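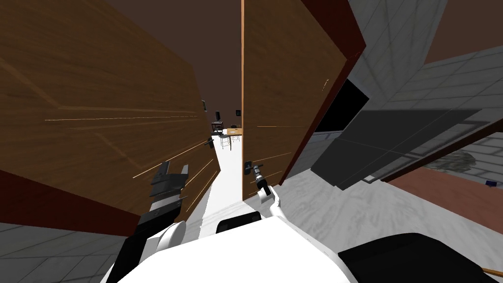

Two wooden doors, both open (computer render)

Valdovinos approach dropping GPS on Saturday mornings — anyone else?

3 min read
Last updated: June

tailwheel_terry
Flew into Valdovinos on Saturday and lost GPS position 6 miles out on the RNAV approach. Both units, mine and the tablet. Came back at pattern altitude like nothing happened. I was in clear weather so I just looked out the window and landed, but I'd have been pretty unhappy in the soup. Checked NOTAMs before I left and again after, nothing about testing. Anybody seen this?

mogas_marge
Yes! Same thing two weeks running, and I thought it was my antenna (I'd already priced a new one, ugh). Mine went out a little after nine, southbound over the Sallura grain elevators. What panel are you running?

tailwheel_terry
Flundex 300, the older one without the second receiver. Tablet is on its own puck.

ground_loop_gary
If it's a Flundex 300 I'd look there first. Those things drop satellites if you sneeze. A buddy's shop in Fulside sees them all the time with corroded connectors.

mogas_marge
Gary, I don't have a Flundex, and his tablet quit too. Two boxes with nothing in common don't get the same bad connector.

ground_loop_gary
Tablets quit in the sun all summer. I'm only saying check the cheap stuff before everybody yells jamming. Did either of you report it?

tailwheel_terry
Told approach on frequency. The controller said "roger" and asked if I wanted vectors. Haven't filled out the online form.

Edmund Bednarek
I fly the parts run out of Fulside and I've had it 5 times since spring, always below 3,000 feet or so, always east of the river. At altitude it's fine. That makes me think it's something on the ground, maybe a truck with one of those plug-in jammers so the boss can't track it. Please do fill out the form. Telling the controller helps the guy behind you, but it doesn't get anyone out there with an antenna.

ground_loop_gary
OK, the river part is interesting. Still want to see Terry's connectors.

mogas_marge
Filed mine last night. You need the time, position and altitude, so write them down while you're up there — I had to guess at one of mine.

tailwheel_terry
Pulled the tray this afternoon. Connector's clean, Gary. The shop quoted me $1,425 to swap the whole unit and I said no thanks. Form goes in tonight, and I'm tuning the VOR as a backup from now on.

ground_loop_gary
Fair enough. I'll fly over there Saturday and see if mine drops.

Recent threads
Fulside self-serve pump out of order again
Best headset for small ears?
Sallura tower hours, has anyone got the new ones
Transponder check, who's cheap?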